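Can a machine wipe down a counter yet?

Folks at Laltance, the housewares shop in Brarnside, have spent a good part of November finding out, and they were kind enough to let us hang around one morning while the chores got done. Over 187 tries at wiping, folding and shelving, the trainers say, the towels went best and the mugs worst, with three of them lost along the way (one a favorite, sadly). More tries are planned before spring.
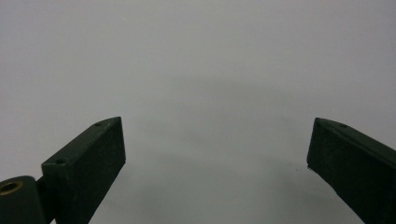
Elikem Antwi would gladly hand over the folding tomorrow, but thinks closing up the shop will need people for a good while yet.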